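The robotics club in Flornstead has no workshop. It has a classroom above the library, a cupboard with a lock that sticks, and twelve laptops which the high school replaced and was going to throw away. When I visited in the autumn term, I expected to hear motors. What I heard was typing, and a long argument about whether a virtual wall should count as furniture.

The club is preparing for the student manipulation league at Sollthorpe, where teams do not bring a robot. They bring code. Each team writes a controller for a simulated arm, sends it to the organizers, and receives back a score and a folder of pictures from the arm's own point of view. The same arm, the same rooms and the same rules are given to everybody. A school with a rich sponsor has the same gripper as a school with none.

Merle McAlister teaches physics and has run the club for six years. Before the simulator, she told me, they built real machines from kits, and the club was always divided into two groups: the students who were allowed to touch the robot, and the students who watched them.

"We had one good kit and nine kids," she said. "Two of them drove. I was not happy with this, but I also did not want anybody to break it, because it cost our whole budget. Now if Boyang wants to push the arm straight into a wall at full speed, he can do it before lunch and again after lunch."

Boyang Mao, who is sixteen, did not deny it. He is responsible for what the team calls the approach: the part of the program which brings the gripper close to a target and opens it in time. He keeps his notes in a paper exercise book, with a drawing for every kind of mistake. The book is nearly full.

The room he finds most difficult is one with dark tiles. The league gives every room a plain name, and this one is called Room C, but in the club it is only "the bathroom."

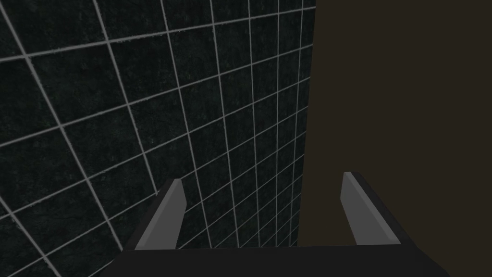
The view along the tiles in Room C, with the jaws open.

"When you look at tiles from the front, they are very helpful," Boyang explained. "They are squares, so you know the distance. But if you come from the side, they get thin, and at the end they are like lines on paper. My program thought these thin ones were far away. It was a little bit right and a little bit wrong, and a little bit wrong is enough."

His first solution was to count the grout lines. It worked in two rooms and failed in all the others. His second solution was to ignore the tiles and look only for the place where the wall finishes and the plain brown surface starts. This is the solution the team is using now, although Severyn Sydorenko does not like it and says so often.

Severyn joined the club last August, when his family moved to Flornstead. He had already used a simulator at his former school, and he is the one who reads the rule book. The document is long, and he has opinions about many of its paragraphs. His disagreement with Boyang is about honesty, in a way. An edge between a dark colour and a brown colour is easy to find in this room. In a room with other colours, the program may not find anything.

"It is learning the paint," Severyn said. "We should teach it the shape."

"The paint is free points," said Boyang.

Mrs. McAlister let them continue for several minutes. Later she told me that this is the part of the evening she would keep if she had to cancel everything else. She has marked many lab reports in her life where the student wrote what the teacher wanted to read. In the club, the score comes from a computer in another city, and the students have to convince each other.

The controller is written on top of a free library called Proter, which handles the joints of the arm, so the students do not have to calculate every angle themselves. Lovely Malabanan is the only member who has read the inside of it. She is in Grade 12, she wants to study surveying, and she came to the club by accident, looking for a quiet room to do homework. She stayed because somebody asked her what a cosine was for.

Her job is testing. In the week before my visit she had started 200 runs with small changes in the starting position, and she had arranged the results in a spreadsheet with colours. Green is a good run. Yellow is a run that finished but was slow. For the failed runs she uses a shade of purple, as she believes red makes people stop reading.

She opens the pictures one by one and writes a short comment beside each. I asked if this was not very boring. She thought about it seriously before answering.

"The number says you lost 30 points," she said. "The picture says where the arm was looking. If you only read the number you will fix the wrong thing. I fixed the wrong thing for all of the winter."

She turned her laptop so that I could see one from the set they call Bars. For a visitor it takes a moment to understand what is near and what is far. The students see it immediately, the way a person who knows a street can recognize it from one corner.
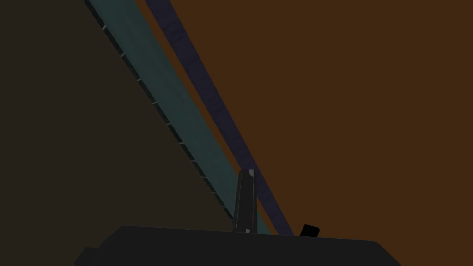
One view from the Bars set. The row of pale notches runs along the teal bar.

The discussion around the Bars pictures is mostly about the finger. From some angles it stands in front of exactly the things which the program needs to see, and the ends of both bars are behind it. Boyang wants to move the arm back and look again. Severyn wants the program to remember the line of each bar and continue it behind the finger, as we would do with a ruler. Lovely has suggested using the notches, as they are evenly spaced and easy to find against the dark green. All three ideas are written on the whiteboard, and beside them is a fourth one, "ask Teun," which has been underlined twice.

Teun Stevens is a retired machinist who comes on the evenings when his knee allows it. He does not program. For most of his career he made parts for conveyor equipment at Polishchuk, on the river road, and he has a machinist's suspicion of anything that cannot be dropped on a foot. When the club moved to simulation, he told Mrs. McAlister that he would probably stop coming.

He did not stop. He sits at the end of the table with a mug of tea and asks what would happen in metal. If the program closes the gripper in zero seconds, he wants to know which motor can do that. If the arm touches a wall and the score goes down by only a little, he describes what the same touch would do to a bearing, and to the person who has to order the bearing.

"They are good kids, but they have never waited three weeks for a part," he told me. "So I am the three weeks."

Because of him the team has made a rule for itself that is not in the league's rules. A run in which the gripper touches anything by mistake is marked purple in Lovely's spreadsheet, even if the league would accept it. Their average went down when they introduced this rule. Mrs. McAlister admits she was nervous, as the school principal likes to see the average.

Their best total until now is 3,566, from a practice round in March. It put them in the middle of the table, a little above a school three times larger. Nobody in the room was able to repeat it. Boyang thinks the round was lucky with its starting positions. Severyn thinks there was an error in the code which helped them, and that they later repaired it. He has spent several evenings looking for this helpful error, so far with no success.

The qualifying round closes on 4 May 2022. After this date the program cannot be changed, and the organizers will run it in rooms the students have not seen. Severyn expects the colours will be different. Boyang has started, without announcing it, a second version of the approach which does not use colour at all. It is slower, and it got lost in the bathroom on its first attempt, but there is a page for it in the exercise book.

There is also the question of money, which is small but exists. The entry fee is paid from a bake sale, and the members give 20 dollars each for the year. Mrs. McAlister would like to buy one real arm, a small one for a desk, so the students can compare. Teun has offered to build the table for it. He has drawn the table already, with the sizes written in inches on one side and in millimetres on the other, so that everybody can read it.

When I left, the library downstairs was closing and the lights on the stairs were off. Lovely had started another group of runs and put a paper sign on the laptop asking people not to shut the lid. Boyang and Severyn were carrying chairs, still discussing whether a wall is furniture. In the rule book a wall is "fixed scenery," which satisfies neither of them.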